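Home | News | What's On | Your Village | Contact us
Print this story | E-mail this to a friend

Coffee mornings to return to Clekcombe reading room

2023-01-09

After what has felt to many of us like a very long wait indeed, the coffee mornings are coming back to the old reading room in Clekcombe, and this time there will be proper beans, a proper grinder and (by popular request) a proper choice of cups.

Siham Kabbaj, who ran the tea counter at Mingate for years before moving up the valley, has taken on the job of getting everything ready, and she has been having a lovely time of it. She has settled on a dark roast from Fahmy, the little roastery on the Pridudwood road, after trying 13 different coffees at her own kitchen table and, she says, hardly sleeping that week!

The tables will be kept plain and white, with not much on them, so that there is plenty of elbow room for cake. Each one gets a bit of coffee to look at and sniff before it goes in the grinder, which was Siham's idea and a very good one.

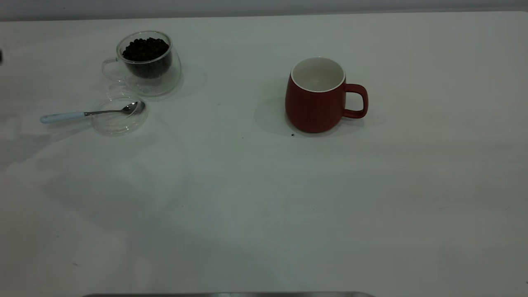 "People like to see what they are drinking," she told us. "My mother always had the beans out where you could put your nose in them, and I don't see why a village coffee morning should be any different." She is fond of glass for the purpose, and of a teaspoon with a bit of colour in the handle, and she has a soft spot for a good solid red mug, which she says makes any drink feel warmer on a January day.

Tickets are not needed and you can simply turn up, although it would be a kindness to let Siham know if you are bringing a crowd. The room holds 40 comfortably and rather more if the children sit on the window seats, as they always used to. A cup and a slice will cost whatever you care to put in the tin, and the takings go towards the new boiler, for which £1000 has been raised so far — a splendid effort, considering how wet the summer fair was.

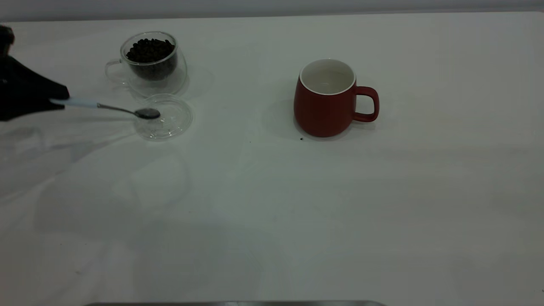 Anas Abdel Rahman will be looking after the grinding and would like it known that he is happy to do a coarser batch for anybody with a cafetière at home. Bring your own jar or tin, with a lid that fits if you can manage it, and he will fill it for you while you chat. He is also hoping to borrow a second kettle, so if you have one sitting at the back of a cupboard, do give him a shout.

There will be tea as well, of course, and squash for the little ones. The mornings will run until April to begin with, from half past ten until noon, and parking is in the lane behind number 21, please, and not on the verge.

Filed under: Village Life, Food & Drink, Clekcombe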